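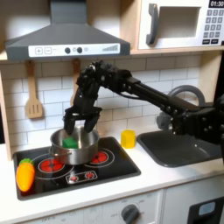 What do you wear to a robot open day?

Closed shoes and sleeves you can push up, according to the sheet Favlow mailed out, so I wore my good boots and a cardigan and felt overdressed the second I got there.

Print this story | E-mail this story

My brother-in-law Darren Sowerby had talked me into it. He'd been at Favlow for three months and wanted somebody from the family to come see what he did all day (my sister had already said no, twice). So there I was in Stanalness with a paper cup of coffee and a sticker that said VISITOR, squeezed in next to a retired bus driver and his grandson, all of us staring at a play kitchen!

And it was such a sweet little kitchen. White tiles, a tiny faucet, a microwave that said 01:30. I had one a lot like it when I was five, only mine had a real bell on the oven and I cooked nothing but gravel.

"That's Mabuza," Darren whispered, meaning the arm. "Don't lean on the rope."

I wasn't leaning on the rope.

The man running the demonstration was Panagiotis Sotiropoulos, very tall, with a voice like a late-night radio host. He told us Mabuza was going after the green block in the pot. Then he stopped talking, and so did everybody else, and the arm came over the stove with its two black fingers pointing down and I swear I quit breathing. Over a block! In a saucepan! I've sat through two weddings with less feeling.

The fingers dipped in past the rim. They closed. They came up with nothing.

"Oh, honey," I said, out loud, to a machine.

The grandson laughed so hard he got the hiccups. Darren turned the color of a plum. But Panagiotis just looked over at me and grinned and said, "She has 20 more tries today, if you'd like to stay."

I had a hair appointment at noon. I had a casserole dish to return to my neighbor. I asked Darren where they kept the folding chairs.

Print this story | E-mail this story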